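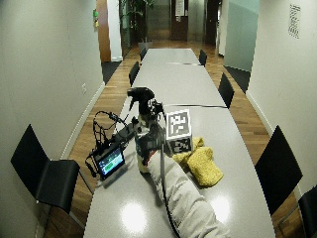 Chamada de participantes: grupo de revisão do guia Mudden

Procuro 13 pessoas com paciência para ler regras e vontade de as pôr à prova. O guia Mudden é o nosso documento de boas práticas para tarefas de limpeza e arrumação feitas com mãos robóticas e com kits de sensores usados na mão, em salas que continuam a servir para outras coisas (reuniões, aulas, entrevistas). A primeira versão saiu em abril, para consulta interna na Husard, e recebeu 1.145 comentários. Li-os todos! Uns eram vírgulas, outros eram perguntas tão boas que me estragaram dois capítulos, e é por causa destes que estou agora a escrever esta chamada.

O trabalho faz-se dentro do projeto Zaden, no edifício Bednárik, e parte à distância. Cada participante vem a 2 sessões presenciais, de uma manhã cada, e entre uma e outra lê o texto em casa e manda-nos notas. Pagamos 40 euros por sessão, mais a deslocação. Sei que não enriquece ninguém, mas o almoço é por nossa conta e costuma ser demorado.

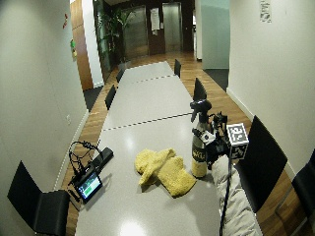

Ivone Sarmento
Coordenadora do guia Mudden, projeto Zaden

Vou direta ao que se faz nas sessões. De manhã cedo montamos um posto numa mesa de reuniões comprida: frasco com pulverizador, pano amarelo, um monitor pequeno, cabos, o cubo com os marcadores. Depois seguimos o guia linha a linha, com alguém a executar e os outros a anotar. Quem executa pode trazer os sensores na mão ou trabalhar ao lado da mão robótica, conforme o capítulo. Quando uma regra não se percebe, paramos. Paramos muito.

Os capítulos que precisam de mais olhos são estes:

Capítulo 2, cabos e passagem. A versão atual diz que os cabos devem seguir «o percurso mais curto e seguro», e três revisores perguntaram, com razão, qual dos dois ganha quando não coincidem. Quero uma regra que se consiga verificar de pé, a olhar para a mesa, sem fita métrica.

Capítulo 4, líquidos perto de eletrónica. Distância entre o frasco e o monitor, direção do pulverizador, o que fazer quando cai uma gota num conector. Se já trabalhou em limpeza profissional, este capítulo é seu e eu agradeço desde já.

Capítulo 5, cubos de marcadores. Têm de ficar à vista durante toda a tarefa, e um pano largado no sítio errado chega para tapar uma face. Falta dizer quem confirma isso, e quando.

Capítulo 7, a sala partilhada. Cadeiras, tapetes, portas, saídas, avisos nas paredes. Quem marcou a sala para as onze tem o direito de a encontrar livre às onze – e nós temos de escrever isto de uma forma que se cumpra.

Capítulo 8, conforto de quem usa os sensores. Pausas, aperto das correias, mangas, o cabo que corre pelo braço. Está fraquinho, foi escrito por mim numa sexta-feira à tarde e nota-se.

Quem pode candidatar-se? Qualquer pessoa maior de idade que leia português com à-vontade. Gostava muito de ter no grupo gente da limpeza, da segurança no trabalho, da manutenção de edifícios e da terapia ocupacional, além de quem já opera robôs (desses temos sempre candidatos, e são bem-vindos na mesma). Saber programar é indiferente. Convém não se importar de discordar em voz alta, que eu também discordo bastante.

Para as sessões, peço roupa com mangas que subam facilmente e mãos sem anéis nem pulseiras. Quem tiver alergia a produtos de limpeza ou a fibras de panos deve dizê-lo na candidatura; há lugares só de observação e recebem o mesmo valor. As sessões são gravadas em vídeo, com as mãos e a mesa no centro, e antes de qualquer gravação assina-se um consentimento que se pode retirar depois, sem explicações.

Para se candidatar, escreva-nos através do formulário do projeto Zaden, com o assunto «Revisão Mudden». Meia página chega: o que faz, que capítulo lhe interessa e uma regra de segurança do seu trabalho que ache mal escrita. Esta última parte é a que leio primeiro – já roubei duas ideias assim, com autorização dos autores. Currículos podem vir em anexo, mas são opcionais.

O prazo termina a 23 de setembro de 2018. Respondo a toda a gente, incluindo a quem não ficar nesta ronda, e os nomes dos revisores entram na página de agradecimentos do guia, salvo pedido em contrário. Dúvidas sobre horários, acessos ao edifício ou pagamento podem seguir pelo mesmo formulário, com o assunto «Dúvida Mudden».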